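4.3 Checking the wrist view before a collection run
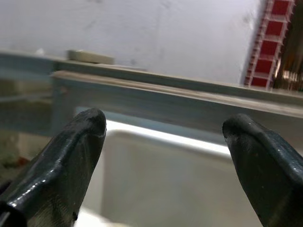
Figure 4-2. Wrist view with the gripper open over the basin, nothing held.

Do this check at the start of every block of episodes and again after any change to the fingers, the camera or the basin. The grasp model in the Putton study takes the wrist view as its only image input, so a small shift in the view shows up later as missed grasps.

1. Move the arm to the pose saved as BASIN_HIGH. Wait for the status line to read HOLD.

2. Open the gripper fully. Both fingertips should be in view with a clear gap between them. The tips do not have to sit at the same height in the image. In Figure 4-2 the right tip is a little lower than the left, and this is within limits.

3. Look for the far rim of the basin in the gap between the tips. If it is hidden behind a finger, rerun the pose calibration in 4.2.

4. Check the exposure. A bright band along the far rim is acceptable. The inside walls of the basin must still show some gray shading. If they are plain white, lower the exposure one step and look again.

5. Inspect the finger surfaces. Scuffs and small nicks near the tips can stay. Replace the finger if the coating lifts when you rub it with a dry cloth.

6. Save a reference image and enter its number in the run log.

CAUTION: Keep hands out of the basin whenever the status line reads anything other than HOLD.

NOTE: Do not tidy the background between blocks. The set recorded in July has 2952 episodes, and 324 of them were kept back for testing. Objects behind the basin were left where they stood for the whole set. Moving them partway through makes the two parts hard to compare.

NOTE: A block can hold up to 51 episodes. Stop after 20 if the fingers are new, repeat steps 2 to 5, then finish the block.

If the reference image does not match the one from the previous block, send both to Elli Halonen before recording anything further.

Section revised 10 Nov 2022, K. Tikkanen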